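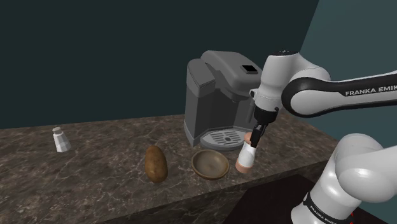 Hanging-day safety checklist, with my comments
Karden Gallery, back room and stairwell
Walked through on 7th August

I do this list before every hang, and I type up my notes the same evening while I can still read my own handwriting. Anything marked "fix" has to be done before the crates get opened. The show is the Caltent group's collages and works on paper, plus two big canvases that go in the stairwell (wish me luck).

1. Walls and fixings
Old screws pulled, holes filled: OK
Wall anchors rated for the heaviest piece: OK
Comment: The left-hand canvas is the heavy one. I put two anchors on each side and hung off them a bit myself, very scientific! They held.

2. Hanging wire and D-rings
Wire checked for fraying: FIX
D-rings tight: OK
Comment: Three of the small collages came with picture wire that somebody had clearly used before. One had strands popping out by the twist. I've got a new roll in the drawer and I'll rewire all three, plus any others that look iffy once I get them face down on the blankets.

3. Ladders
Feet, hinges and locks: OK on the tall one, FIX on the short one
Comment: The short stepladder has a rubber foot missing again. I've put a tag on it and stuck it behind the office door. Please don't borrow it, not even "just for the labels." The tall one goes to 14 feet, and that covers the stairwell as long as a second person is holding the bottom.

4. Lights
Track heads tight in the rail: OK
Cords and plugs: OK
Distance from the paper works: FIX
Comment: Two of the lamps are way too close to the torn-paper pieces. Some of those papers are old newsprint and they'll go yellow if you so much as look at them. I want the heads moved back and the dimmer turned down, and I'd like to take a meter reading after dark too.

5. Adhesives and sprays
Lids on, labels readable: OK
Fan working: OK
Comment: A few of the artists are finishing their edges on site, so there'll be spray mount around. Spray only in the back room with the fan on and the door propped. I moved the cans off the shelf over the heater, where they'd been since March. Yikes.
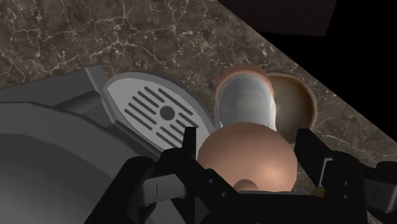
Marino wrote back that the fan is fine for one person spraying but hopeless for three, and could we please set up turns, with the door to the main room kept shut so the smell doesn't get into the paper. Fair point, and I've added a sign-up sheet by the sink.

6. Floors and exits
Both exits clear: OK
Crates stacked below waist height: FIX
Comment: The Wultus crates are stacked three high next to the rear door. They aren't blocking it, but I wouldn't want to squeeze past in a hurry. Top ones come down tonight.

7. Blades
Cutters closed and in the tray: OK
Used blades in the tin: FIX
Comment: Tin's full. I taped it shut and wrote BLADES on it in fat marker, and there's an empty one next to the mat cutter.

Still to do: wire, lamps, crates, rubber foot. I'll initial each one as it gets done and leave the sheet on the clipboard by the light switch.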